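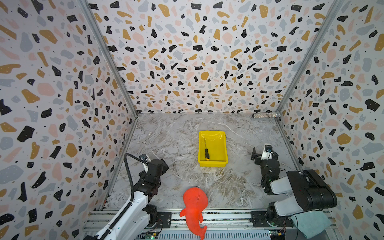

The interior finishes group at Morkcombe works out of a long workshop in Sadgate, where it tests surface coverings for small enclosed spaces: display booths, photo boxes, bench enclosures, the inside of cupboards with glass fronts. The group's lead fitter has spent most of the past year on patterned wallpaper. We spoke on August 14, 2022, between two panel changes.

Terrazzo prints take up a large share of the work. The fitter puts this down to scale. A print with a large repeat looks wrong on a wall only a few feet wide, while scattered chips have no obvious top, bottom or center.

"With a stripe, the eye finds the error right away," the fitter said. "With chips on white you can lose a small mismatch at the corner. You can't lose a big one. People think random means you can cut it anywhere, and then they get half a black chip sitting against half a pink one, and it shows."

The usual method is to paper each wall as a separate panel and let a metal strip cover the corner. The paper goes on a flat board on the bench, is trimmed back slightly from the board's edge, and is left under weight overnight. Only then is the board set between the rails. Papering the walls in place was tried last December and dropped.

"You have no elbow room. You're leaning in with a brush and the far corner is the one you can't see. On the bench a panel takes me a morning. In place it took a day and I still had a bubble."

Paste choice matters less than the fitter expected. The group ran 3 pastes on the same board stock, and all of them held. The difference was in open time, meaning how long a sheet can be slid before it grabs. A slow paste suits the back panel, where the pattern has to sit square with both neighbors. On the sides a faster one saves waiting.

Panels are cut from sheet 900 millimeters wide. The fitter leaves 5 millimeters of paper over on every side and trims it after drying, with a new blade for each edge.

"A dull blade drags the white. You get a gray fuzz along the cut, and the strip doesn't always hide it. Blades are cheap."

Floors are handled by a different rule. The group prefers a glossy floor under a matte wall, and a marble look in grays and browns is a common pairing with terrazzo. The fitter has reservations about it.

"Two stone patterns in one box is a lot. It works if one has veins and the other has chips, so they don't look like a failed match. I would still run the veins on the diagonal. If they run parallel to the back wall, any small error in squaring the box is obvious."

Gloss has a practical side too. It wipes clean, but it shows every fingerprint and picks up the color of whatever is set on it. For that reason the workshop keeps its loose tools in trays when a floor is down. Bright yellow was chosen for visibility. A screwdriver put straight onto a gloss sheet can roll, and the tip can leave a scratch that no polish will take out.

"I lost a whole floor piece to one screwdriver. After that it was trays. I want sloped sides so I can get my fingers under the handle, and I want a color I can find without looking for it."

Asked about wear, the fitter pointed to a log kept with Gondine, which supplies the backing board. It lists 108 panels, with notes on lifting, fading and edge damage. Most of the entries under edge damage concern the lower corners, where cleaning cloths catch. Fading has been minor. Mustard shifts before the other colors, and pale pink is hard to judge because it has little to lose.

"I compare against an offcut from the same roll, kept in a drawer. Without the offcut you're guessing. Your memory of a pink is worth nothing."

The next round will use a paper from Murthy with a smaller chip and more gray in it. The fitter has seen a sample sheet and thinks the white ground is slightly warmer than the present one, so old and new panels can't be mixed in the same enclosure. The rails will stay as they are. Some thought has gone into painting them white to match the ground, but bare metal gives a clear line at the corner and can be wiped down.

"Paint chips off where the board slides past. Then you've got a white rail with gray marks on it, and I have to explain that to somebody. I'd leave it gray."

The first sheets are due at the workshop with the next board delivery, and the back panel will be done first.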